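Notice to Borrowers

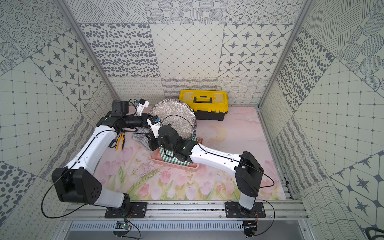
Patterned tiles and a tulip-printed floor mat.

The Primham Subscription Library regrets to inform its members that the last chapter of The Ojo Inheritance has been withdrawn from circulation.

The novel was accepted in April as part of the Fosgate bequest, which comprised 4000 volumes. It was issued to 251 borrowers without incident. The next borrower, Mrs Funmilayo Balogun, returned it one day early and reported that the ending had changed while she was reading it. In her account the heroine closed the door on page 300, put on her coat and asked Mrs Balogun which way to the station.

The Library examined the book and found no heroine after page 300. The remaining characters were still at dinner. They had begun to speak of her unkindly.

Mrs Balogun was invited to state whether she had given directions. She confirmed that she had, and that she had also recommended the slow train on account of the view. The Library has no rule under which a fine may be charged.

Members who have reserved the book may instead borrow its sequel, Nerix, in which the heroine was not previously known to appear. She is now to be found on page 625, seated by a window. Members are asked to read that page quietly and to return the volume to the desk by the usual hour.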